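Drendevel: Teaching Two Arms to Agree on a Jacket
Project report, Caradog Howells
Project partner: Rhun Hopkin

When we picked garment folding for our term project, I figured the hard part would be the neural network stuff. Nope! Most of November went into timing, and a good chunk of the rest went into a config file I had misread. But I learned a ton, so let me go through what we built.

Drendevel is our control stack for a pair of arms working on one piece of clothing. It has a perception node that finds grasp points, a planner that picks which fold to do next, and a controller that streams joint targets to both arms. Rhun wrote the perception side and I did the planner and the controller (we both wrote the logging tool, Voyle, which is why it has two styles of variable names and will forever).

We started on towels. Towels are easy because you can find four corners and call it a day. A jacket has a collar, sleeves, a lining that looks nothing like the outside, and an opening down the front that the segmentation model kept treating as the edge of the garment. Rhun's first version would see the lining and decide there were two separate objects on the table. He fixed it by merging any masks that shared a long border, and after that the grasp points mostly landed where a person would put their hands.
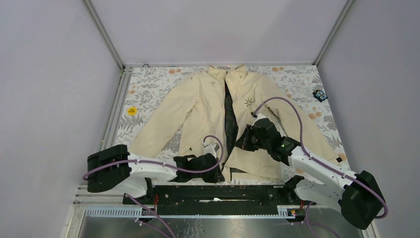 Figure 1. Both grippers on the front of the jacket, with the plaid lining showing between the panels.

The tablecloth gave us grief too. With a plain background our old color threshold worked fine, so of course we thought we were done. With leaves and flowers all over the place it fell apart, and we had to drop it and train on patterned backgrounds. We collected 374 demonstrations by teleoperation and held out 74 of them for testing. I'd do way more sleeve examples next time — the model is noticeably shakier on cuffs than on the front panels.

Now the timing bug. Each arm had its own control loop, and each loop read the clock by itself. If one arm started its lift a little early, the fabric got dragged sideways and the other arm's grasp point was suddenly in the wrong place. I spent days tuning gains (useless!) before Rhun plotted both arms' timestamps on one chart in Voyle and we saw the gap. The fix was a single shared clock plus a small barrier: neither arm may lift until both report a closed gripper. It's maybe a page of code and it helped more than anything else I did.

What still doesn't work well is recovery. If a gripper closes on nothing, the planner retries the same point, which is kind of dumb. I'd like it to ask perception for a fresh image first. We also never got the re-planning fast enough to run during a motion, so everything happens in the pauses between moves.

The code and the training configs are in the course repository under Drendevel. Read the notes on gripper units before you run anything, because the config wants millimeters and the driver wants meters.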